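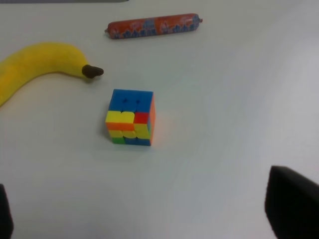

October 28, 2018

Sunday in the lab, which I swore I wouldn't do again after January, but the Gamari kit goes back at the end of the week and I'd rather have my own notes than rely on the sales sheet. Coffee machine is still broken. On with it.

So what we have on loan is the Gamari two-finger gripper with the wrist camera, plus the "Starter Grasp" software that comes with it. Clenico is the distributor, and Flurina Bachmann over there has been great about answering emails (even the grumpy one I sent Thursday night, sorry Flurina). Beverley wants a yes or no on buying one for the Brarness packing job. I'm leaning yes with a big asterisk, see below.

Mounting: easy! Four screws and one cable, and the adapter plate fit our arm without any filing. Compare that to the Entwistle unit last year, where Keegan and I lost a whole afternoon to a connector. The cable on this one does come out on the side where our arm likes to fold in on itself, so I've got it held down with velcro and I'm keeping an eye on it. If we buy, ask for the longer cable.

Camera setup took longer. The calibration wizard wants you to hold the printed card at a bunch of angles, and it threw me out twice with "insufficient coverage" and no hint about which corner it wasn't happy with. Third try went through. Flurina says the next release shows a little map. Would be nice to have that now.

Test items today: banana, one of the sausages in the printed plastic casing with the clipped ends, and the puzzle cube off Kirsty's desk (Kirsty, I will put it back, and no, I didn't solve it). I like this set because they're all different kinds of trouble. The banana is curved and bruises, the sausage rolls and it's shiny, and the cube is nice and square but the layers can turn on you if you grab it crooked.

Cube first. Default force on the slider is 70 and that's too much, the top layer twisted on the very first grab and the whole thing came up skewed. Dropped it to 61 and it behaved. The software outlined it as one object even with all those colors going on, and I really expected it to chop it up into patches. Good for them.

Banana next. It kept wanting to grab by the stem end, which I guess looks like a handle if you're a computer. It does hold, but the fruit swings like crazy once it's off the table. There's a setting under Advanced called "prefer center of mass" that's OFF out of the box. Turned it on and it went for the thick part from then on. I can't imagine who wants that off. It also found the banana fine when part of it was out of the camera's view, though it guessed the length short and came in a bit close to the stem side. Moving the arm back and looking again fixes that. It costs you a second look every time, so somebody needs to work out what that does to cycle time.

Sausage was the hard one, as predicted. Glossy casing plus our overhead lights means glare, and when the glare lands in the middle the software sees two short sausages with a gap. Tried it with one bank of lights off and it was much better. Then there's the rolling: if one finger touches before the other, off it goes. Slowing the close speed helped a lot. I ran 8 grabs in a row at the slow speed and lost one, and that one was during a glare moment, so I don't blame the fingers.

Finger pads: the black ones that came installed are decent. They do pick up dust off the tabletop, wipe them between items. Carol asked whether the pads are food safe and the manual is vague in a way I don't love. Put it in writing to Clenico. Brarness is all wrapped goods so maybe it doesn't matter, but she's right that we should know.

Oh, and the log file stops at 2000 entries and starts overwriting from the top without telling you. Ask me how I know. Export at lunch if you're running a long day.

Still to do:
Keegan, can you time the second-look thing against a single look? Same three items, please.
Try the diffuser sheet over the lights instead of just switching a bank off.
Check velcro and cable after a full run.
Beverley, I need to know if the yearly software fee is per gripper or per site. The quote reads both ways and it makes a big difference if we end up wanting a second one.

Buying another banana on the way in tomorrow.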